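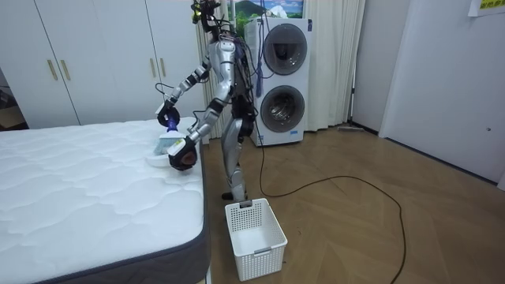 Section 4. Recording a Demonstration by Remote Control

This section covers surface tasks in which the robot works a handheld tool over bedding, such as brushing a mattress. It applies to the Zatar two-arm humanoid operated from the Wynne control station. Complete joint calibration (Section 2) before you start.

4.1 Preparing the room

1. Stand the robot beside the mattress, facing it, with both arms able to reach the area to be brushed.
2. Check that the feet are flat on the floor and the legs are not leaning on the bed.
3. Route the floor cable in a wide loop clear of the feet.
4. Strip the bed. Loose sheets are covered in Section 10.

Caution: Keep people out of arm's reach whenever the motors are powered.

4.2 Placing the tool

1. Set the station to HOLD.
2. Lay the brush on the mattress, bristles down.
3. Guide one gripper over the handle and close it slowly.
4. Raise the brush slightly. If the handle turns in the fingers, lower it, open the gripper and repeat step 3.

Note: The free gripper may rest on the mattress top. Limit its downward force to setting 2.

4.3 Recording

1. Select NEW TASK and enter a task name.
2. Move both arms to the start pose and wait for the ready tone.
3. Press RECORD.
4. Brush in straight strokes toward the robot. Overlap each stroke with the last.
5. At the end of the last stroke, lift the brush clear and hold still until the tone sounds again.
6. Press STOP, then KEEP or DISCARD.

Record at least 11 demonstrations per task. Vary the starting position of the brush between recordings. Do not vary the stroke direction.

Caution: If an arm lags behind the hand controller, release the grip switch. Do not pull harder. The arm holds its last position until the switch is pressed again.

4.4 Error codes

F4: Gripper force limit exceeded. Open the gripper and return to 4.2.
F10: Link to station lost. Discard the recording and reconnect.

Corthorpe Flisbridge set-up guide, revised Wednesday, August 28, 2024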